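Workshop Notebook, Hundmont Surfaces Room
4 Mar 2020

Purpose of entry: to record the state of the worktop trials and the points raised at the bench review, so that the July refit can be specified without repeating the same discussion.

Background. The Zimham building is due to receive new worktops in the two preparation rooms. The present tops are plain white and show every ring and scratch. The refit budget allows for 41 linear feet of material. Two suppliers have been asked for samples: Kinnunen, who sent a plain mid-gray, and Stuvon, who sent three speckled finishes in gray and beige mixtures. All samples are entered in the materials log, beginning at item 109.

Method. Each sample was wiped with the ordinary cleaner, left for 60 minutes, and wiped again with clear water. Pencil, ballpoint and tea were then applied in the marked corner and the procedure repeated. Pencil came off all four. Ballpoint left a faint line on the plain gray and on the palest of the Stuvon pieces. Tea gave no trouble except where it had been allowed to dry against the cut edge, which is unsealed on samples and should be disregarded.

Appearance was considered separately. A mixed gray and beige ground is easier to live with under the room lights than a single flat color, and small marks are less conspicuous on it. The same quality has a drawback – crumbs, filings and dropped screws are also less conspicuous. 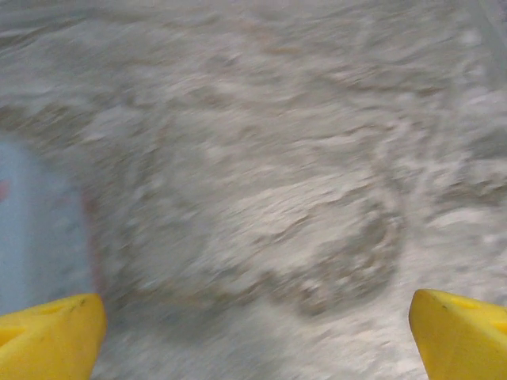 Hélène Sutherland asked that this drawback be given more weight than the draft allowed. Her view was that a speckled top is pleasant for a week and a nuisance afterward, as people stop seeing what they have left on it, and that the small-parts bench at least should stay plain. She would accept the speckle everywhere else. She also asked whether a shallow tray with a white liner had been considered.

The point is accepted. The tray has not been tried, and one will be borrowed from stores. The draft specification now reads: speckled finish for the long runs, plain finish for the small-parts bench, tray to be assessed on both.

Costs. The Stuvon quotation stands at $3,146 for material only, delivery excluded. Kinnunen have yet to reply in writing. The difference between matte and satin is not itemized and should be queried before any order is placed.

Outstanding:
Sealed edge samples from both suppliers.
Ballpoint test to be repeated with the cleaner left on longer.
Confirm depth of the sink cutout – the drawing and the room do not agree.
Return the palest sample, corner marked, with a note of the result.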